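Wajid Bugti
October 5, 2019

I have now finished my first winter as a renter in Grullwood, so I will write down what I learned about the power bill. A short thread.

My bill for the quarter was $248. In April I had guessed it would be some $50 less. I had budgeted for the guess, of course.

First I blamed the heater. Then I read the bill properly, all 3 pages, and found I was still on the old Dravell plan from the tenant before me. It charges more in the evening, exactly when I am home. 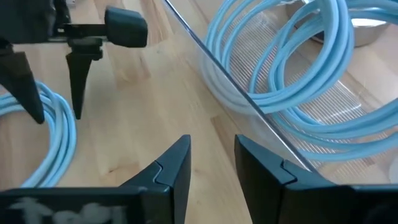
Laiba Jafri: Same with us on Hashmi Street! Ask them for the flat rate by name, they don't offer it if you only say "cheaper".

Thank you Laiba, I did this today. The call took 7 minutes and the lady was very kind. The flat rate begins from the next reading – not from today, so check this before you celebrate.

Second thing is hot water. Our tank was set to heat at dinner time. The landlord agreed to move it to after midnight, and he sent an electrician to change the timer. I did not pay for it.
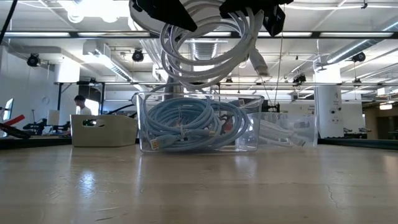

The third thing is the draught under the front door. I bought a door snake at the Jetby market and the hallway is already more comfortable in the mornings.

I will post the next bill when it comes. If your building has one shared meter, please tell me how you divide the cost with your neighbours – my cousin is in this situation and they argue every quarter.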